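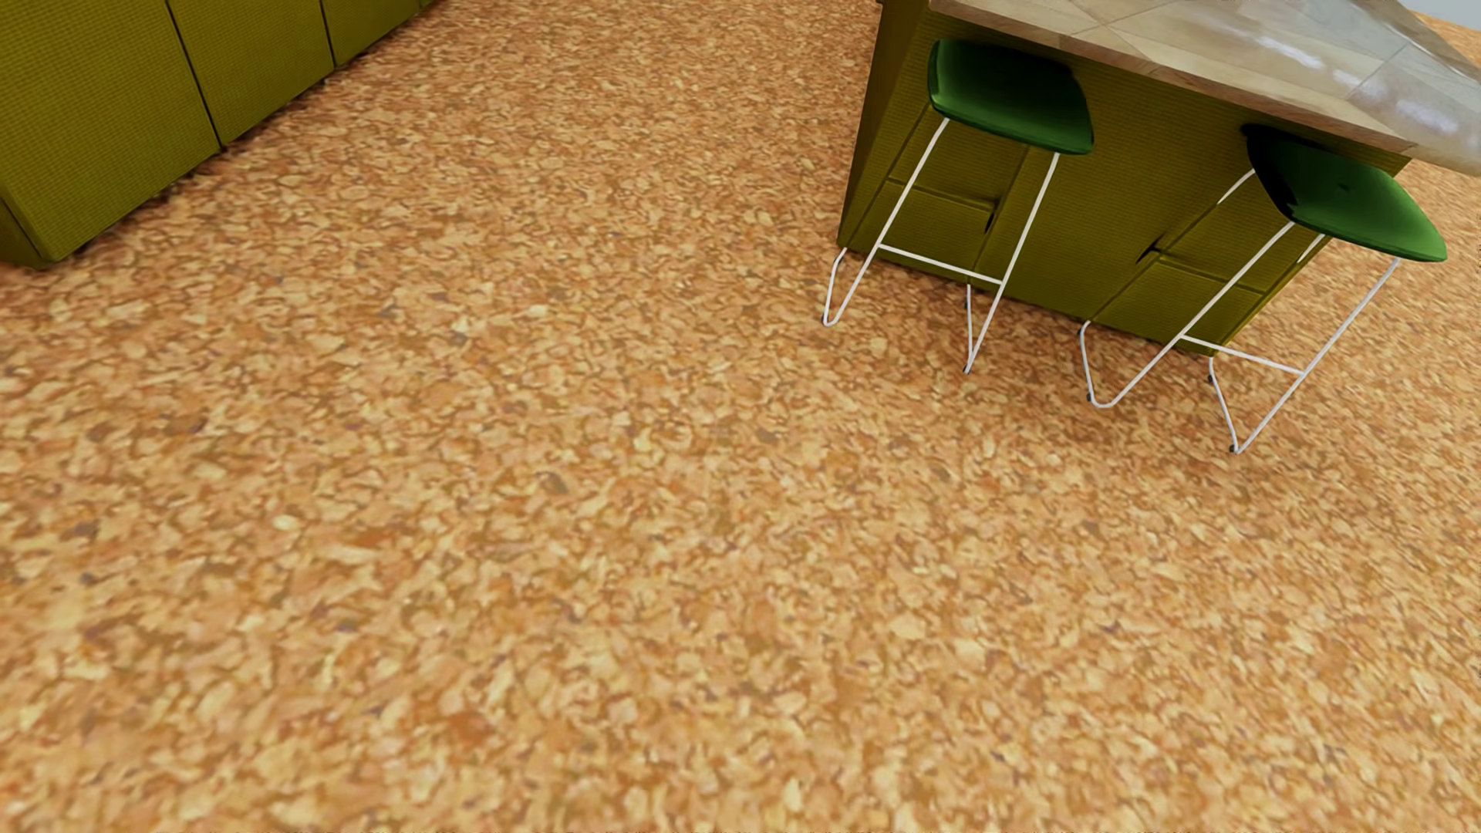 Computer rendering of a kitchen with a cork-patterned floor and green cabinets.

Kandura is a tabletop fantasy role-playing game designed by Valtteri Eskola and published by Trutberg. It is set in a trading port in the year 1480 of a made-up calendar. Characters have five traits, tested with a pair of dice.

The publisher billed the game as playable "with no preparation." The rulebook does not bear this out: the referee is told to fill in 19 tables before the first session, and the sample adventure refers to a map that was left out of the first printing.

Eskola has said the rules grew out of a home campaign of 40 sessions played in Mäkelä. No notes from it have been published, and the claim rests on his word alone.

A supplement, Pandurura, added sea travel and a second magic system. It was advertised as fully compatible with the main game, although its spell costs use a different scale.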